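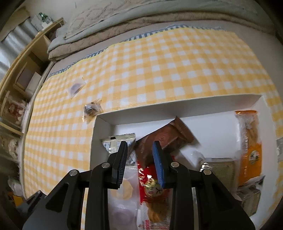 4.2 Filling the snack tray

The individually wrapped snacks offered at the Humport refreshment table are held in a shallow tray and replenished by the attendant on duty. A shallow white box, set directly on the gingham cloth, is suited to the purpose, as packets of differing shape can be laid flat in it and the colour of each wrapper remains in view. Line the table before any food is brought out.

1. Wipe the tablecloth with a damp cloth and dry it fully.

2. Centre the tray on the table, at least 31 cm from the nearest edge.

3. Check the seal and best-before date of each packet. Set aside any packet that has been opened or punctured.

4. Lay long packets in first. Smaller packets may be placed in the corners.

5. Record the stock code on Form 452 and initial the entry.

Note: Twisted pastries break easily under weight. Do not stack them more than 3 deep.

Caution: Sesame is a declared allergen. Sesame-flavoured items must be placed on the cloth beside the tray — never in it — until the allergen card has been set out.

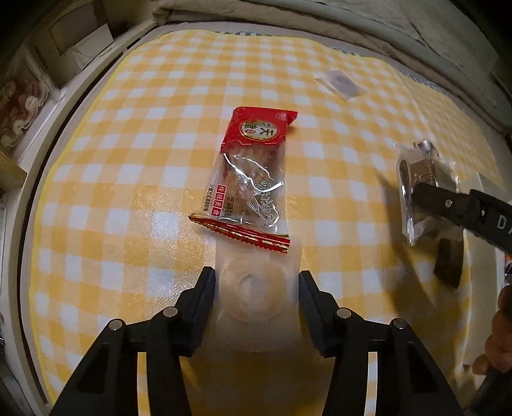

May packets be moved from one tray to another during service?

Unopened packets may be moved at any time, provided the allergen card moves with them and the change is entered on the form.

6. At close of service, return sealed packets to the Vusum storage tin and fasten the lid.

Enquiries regarding this section should be directed to Iddrisu Yakubu, extension 63.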